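How Does a Computer Learn to Tell a Cat from a Dog?

You learned what a cat is by seeing cats. A computer can learn in a similar way, using a kind of artificial intelligence called machine learning.

First, people collect lots of pictures. Each picture gets a label, such as "cat" or "dog." The pictures and labels together are called training data.

Next, the computer looks at a picture and makes a guess. At first its guesses are poor. Each time it is wrong, the program changes some of its numbers a little so that the next guess may be better. This is called training.
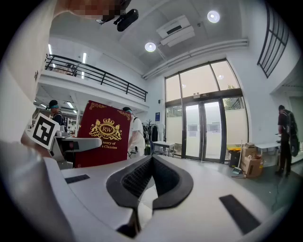
A hand-held gripper with a black finger and a grip pad.

Then comes the test. The computer gets pictures it has never seen before. Say there are 38 test pictures and it gets 21 right. That is only a little better than flipping a coin, so it needs more training.

Training data has to be mixed. If every cat in the pictures is orange, the computer may not know what to do with a gray one. It does not know that cats purr or that dogs like walks. It only finds patterns in the pictures.

Try it yourself
Draw 6 made-up animals. Call 3 of them "Rochas" and 3 of them "Traklows." Give each group a secret rule, such as pointed ears. Show a friend the drawings and their names. Then draw a new animal and ask which group it belongs to.

Words to know
Label: a name that tells what a picture shows.
Pattern: something that repeats.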